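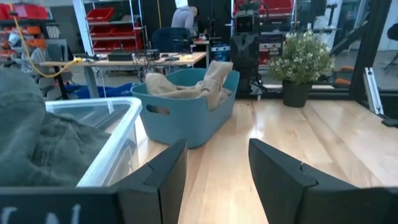
图片来源：Skodgate

Brindby车辆段早上的交接会开得很短。Eyerusalem Ambaye站着听完夜班的故障通报，签了两份放行单，然后才回到办公室坐下。她负责这条市郊线的车辆检修，手下有132名员工，最近半年的大部分时间都花在老车的中期翻修上。

翻修由Skodgate承担，涉及9列内燃动车组。首列车11月返回Brindby，目前在夜间空跑，还没有载客。

“大家问得最多的是为什么不买新车。”Ambaye说，“新车从签合同到上线，我们等不起。这批车的车体状况还好，转向架也有备件，问题集中在车门和空调。”

据她介绍，去年全线因车门故障造成的晚点合计1,936分钟，多数发生在早高峰。旧车门用气动控制，冬天密封件变硬，关门信号时有时无，司机只能下车查看。翻修后改用电动塞拉门，控制单元由Wornar供货，故障代码可以直接传回车辆段。

“以前司机报的是‘三号门不好使’，检修工得自己去猜。现在车还在路上，我们就知道该准备哪个零件。”

空跑期间也出过毛病。第一周有两晚，列车在Hailu站停稳后，站台一侧的车门迟迟不释放。技术员Obsa Tekleab跟车查了几趟，最后发现是车速信号归零的判定值设得太低，车停住了，系统还认为它在动。Skodgate改了软件，此后没有再出现。

“这种事在厂里试不出来。”Tekleab说，“厂里的轨道是平的，Hailu站有坡度，制动缓解的过程不一样。”

司机的意见主要在驾驶室。Chaltu Tsegaye开这条线已有10年，参加了首列车的试开。她认为新座椅比原来好，遮阳帘也终于能固定住，但显示屏的位置偏低。

“看速度的时候要低头，进站时我不喜欢低头。”她说。Ambaye表示，第二列车的显示屏支架会抬高，首列车等下次回库时再改。

车厢内部的变化不大。座椅换了面料，每排加装了充电插口，靠近卫生间的一端拆掉四个座位，留给轮椅和自行车。有乘客团体提出座位变少会加重高峰拥挤，Ambaye没有否认。

“早上七点半那趟车确实会更挤。我们打算等第三列回来以后，把那趟改成双列重联。在那之前，只能请大家往前后车厢走一走。”

至于载客的时间，她不肯给出具体日子。司机培训由Robel Teshome负责，每班四人，要等所有早班司机都完成换型考核，列车才会排进运行图。眼下还差两班，其中一班星期四开课。

“培训完了，文件也齐了，车就上线。”她说。第二列车已经拆完内装，正在Skodgate的厂房里重新布线。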